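Stand: 16. Februar 2022

# Tastergehäuse reinigen, prüfen und für den Einbau vorbereiten

Diese Anleitung beschreibt, wie man ein gebrauchtes Aufbaugehäuse mit vier Drucktastern und einem Not-Halt-Pilztaster auf dem Tisch durchsieht, bevor es wieder an eine Anlage kommt. Sie gilt für Gehäuse mit geschraubtem Deckel und mechanischen Tastern. Leuchttaster mit eingebauter Elektronik werden in der Werkstattmappe gesondert behandelt.

Das Gehäuse muss vollständig abgeklemmt sein. Arbeiten an der Zuleitung und das spätere Anschließen sind Sache einer Elektrofachkraft.

## Was man braucht

- Unterlage aus Stoff, groß genug für Gehäuse und Deckel nebeneinander
- Kreuzschlitzschraubendreher und Torx-Satz
- Durchgangsprüfer oder Multimeter
- weicher Pinsel, fusselfreies Tuch, mildes Spülmittel
- Schälchen für die Schrauben
- Klebeband und Stift zum Beschriften

Für ein Gehäuse dieser Größe rechne ich etwa 100 Minuten, wenn jeder Kontakt gemessen wird. Wer nur reinigt, ist deutlich schneller fertig.

## 1. Unterlage auslegen

Der Deckel verkratzt leicht, wenn er auf einer harten Tischplatte gedreht wird. Ein Tuch verhindert das und hält auch heruntergefallene Schrauben an Ort und Stelle. Wir nehmen dafür einen karierten Stoff. Das Karo ist praktisch, weil man Teile nach Zeilen und Spalten ablegen kann und später weiß, was woher kam.
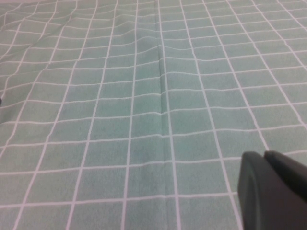
Glatt bügeln muss man den Stoff nicht. Eine Falte in der Mitte stört erst, wenn kleine Teile daran hängen bleiben. In diesem Fall das Tuch einmal von der Mitte nach außen streichen. Der Stoff soll sauber sein, Metallspäne vom letzten Auftrag drücken sich sonst in den Kunststoff. Vor dem Auslegen also draußen ausschütteln.

## 2. Bestand aufnehmen

Bevor die erste Schraube gelöst wird, die Reihenfolge der Taster notieren. Das Gehäuse liegt dabei quer, der Not-Halt rechts. Von links nach rechts gelesen ergibt sich bei unserem Typ:

1. Rot
2. Gelb
3. Grün
4. Rot
5. Not-Halt, roter Pilzkopf

Die beiden einfachen roten Taster werden gern verwechselt, wenn man sie ausgebaut hat. Ein Streifen Klebeband mit der Platznummer an jedem Kontaktblock erspart später das Suchen. In der Geräteliste steht unser Gehäuse unter der Nummer 166, und diese Nummer kommt mit auf das Band.

Danach jeden Taster einmal von Hand drücken. Er soll ohne Kratzen hinuntergehen und von selbst zurückkommen. Schwergängige Taster auf dem Zettel vermerken, aber noch nicht ausbauen.

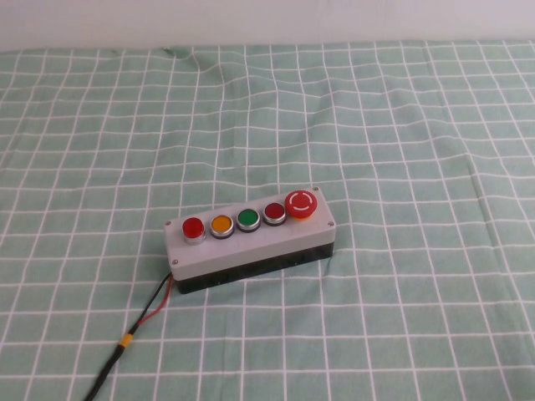
Der Not-Halt wird getrennt geprüft. Er muss beim Drücken deutlich einrasten und in dieser Stellung bleiben. Entriegelt wird durch Drehen in Pfeilrichtung. Springt er schon bei leichtem Antippen zurück oder lässt er sich nur mit Kraft lösen, wird der ganze Taster ersetzt. Am Not-Halt wird nichts gefettet und nichts nachgebogen.

## 3. Außen reinigen

Zuerst trocken arbeiten. Mit dem Pinsel rund um die Metallringe gehen, dort sitzt der meiste Staub. Anschließend das Tuch anfeuchten, gut auswringen und den Deckel abwischen. Ein Tropfen Spülmittel genügt.

Verdünnung, Aceton und Bremsenreiniger bleiben im Schrank. Sie greifen den Kunststoff an und machen die Tasterkappen matt.

Kleine dunkle Punkte auf dem Deckel sind manchmal Schmutz und manchmal Fehler im Material. Einmal mit dem feuchten Tuch darübergehen, mehr nicht. Was danach noch da ist, bleibt.

## 4. Deckel abnehmen

Der Deckel ist an den vier Ecken verschraubt. Vor dem Ansetzen in den Schraubenkopf schauen und das passende Werkzeug wählen. Ein zu kleiner Einsatz rutscht durch und ruiniert den Kopf. Farbreste im Kopf vorher mit einer Nadel herauskratzen. 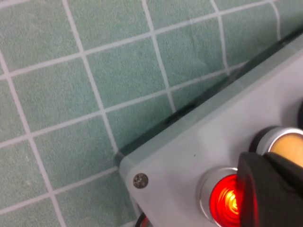 Alle vier Schrauben zuerst eine halbe Umdrehung lösen, über Kreuz, und erst dann ganz herausdrehen. Sitzt der Deckel fest, klebt meistens die Dichtung. Dann mit dem Daumen an einer Ecke vorsichtig nach oben drücken. Kein Schraubendreher in die Fuge, sonst ist das Gehäuse nicht mehr dicht.

Den Deckel mit den Tastern nach unten auf das Tuch legen. Der Pilzkopf steht höher als die anderen, deshalb auf der Gegenseite ein zusammengerolltes Stück Stoff unterlegen.

## 5. Kontakte messen

Jeden Kontaktblock einzeln messen, einmal in Ruhe und einmal gedrückt. Schließer haben in Ruhe keinen Durchgang, Öffner schon. Der Not-Halt muss über Öffner geführt sein. Jede Messung 6-mal wiederholen, ein wackeliger Kontakt zeigt sich selten beim ersten Druck.

Ersatzblöcke liegen bei uns im Fach Leltau. Nach einem Tausch die Platznummer auf das neue Teil übertragen und den alten Block gleich entsorgen.

## 6. Zusammensetzen

Dichtung abwischen, auf Risse prüfen und ohne Verdrehung einlegen. Deckel aufsetzen, Schrauben von Hand ansetzen und dann über Kreuz anziehen, bis der Deckel ringsum gleichmäßig aufliegt. Wer hier zu fest zieht, reißt das Gewinde im Unterteil aus.

Zum Schluss die Tasterreihenfolge mit dem Zettel vergleichen und die Messwerte eintragen. Gegengezeichnet wird das Blatt von Araceli Montoya. Vorher geht das Gehäuse nicht zurück ins Regal.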